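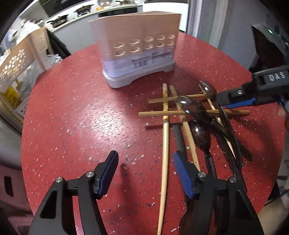
A visit to Desska: hand-held grippers and the utensil job

The invitation said I'd see "household robot training you can start before lunch". I've been to enough of these to eat beforehand.

Desska sells a kit. You get hand-held grippers, a recording box, a licence for its Pludby software and a support line. You pick up objects with the grippers yourself, in an ordinary home, and the recordings are meant to teach a robot arm the same job later on. The version on offer to small labs and service companies is called Trillar, and it's the one I was there to look at. The visit was on May 6, 2024, and took in a talk, a work session in a domestic kitchen and an hour of questions.

The talk was the weakest part. We were given 1746 as the number of recordings in the starter library, and it took me three tries to find out how many came from homes and how many from Desska's own benches. The reply was "a mix". I asked for the split in writing and I'm still waiting.

The kitchen was better. The job was putting spoons and chopsticks into a perforated plastic holder on a round red table, with the cooking area just behind it. I was glad to see a real kitchen used, with bottles on the counter and pots and pans left out, as a good many products I've reviewed look wonderful on a bare white bench and fall apart at the first shopping bag.

Chopsticks are a fair test too. They're thin, they roll, and they end up lying across each other. Spoons have the opposite trouble, with most of the shape at one end. The fingers of the gripper are black, with blue textured pads on the inside, and the pads are the part Desska is proudest of. They're sold as spares in packs of 13, an odd number I couldn't get explained. How long does a pad last? "It depends on use." Well, yes.

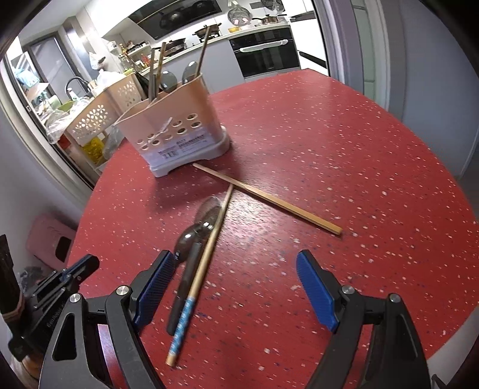
Ginevra Guerra
Equipment reviewer

My main worry is with what's being sold and to whom. A person holding a gripper is still a person. We fix a bad grip without thinking, and we know which end of a spoon we want. When the session goes smoothly, that tells me the tool is comfortable and the operator has had practice. It says very little about what an arm will do with the recordings, and there was no arm on the program. I asked to see results from one and was shown a chart with no scale on the upright axis.

Ilaria Sartori, who runs product support, was more forthcoming than the slides. She told me new operators throw away a lot of their first day's work, and that Desska suggests 400 good recordings of a single job before anyone bothers with training. That's a useful figure and it ought to be on the front page of the brochure. It isn't in the brochure at all. At the pace she quoted, a two-person team would need most of a week for cutlery alone, and then there are the cups.

She was also frank about see-through plastic. Some of the spoons on the table had smoky transparent bowls, and clear or shiny things are harder for the software to make sense of. Her advice to buyers is to include them from the start and not save them up for later.
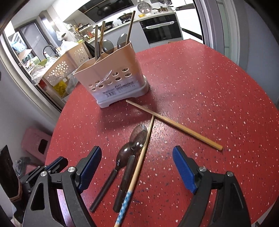
The other thing I pressed on was cost. The kit comes with 55 hours of processing, after which you pay by the hour, and the rate is "available on request". I requested it. I was told it depends on the region. Anybody budgeting for this should get the rate in writing before signing, along with the price of pads and the charge for moving your recordings out of Pludby if you decide to leave. Bortolotti, the distributor, handles repairs, and the turnaround I was quoted for a bent finger was two weeks. With one pair of grippers in the box, that's two weeks of nothing.

On the good side, the grippers open wide and the manual is written in plain language — I read it on the train home and found only one page that made no sense. Set-up is short. The cables are a nuisance on a small table, though you'd get used to them.

Would I buy it? Not at the current terms. I'd take a month's trial if Desska offered one, with my own kitchen, my own forks and an arm at the end of it. I've put that to them and will add a note if they agree.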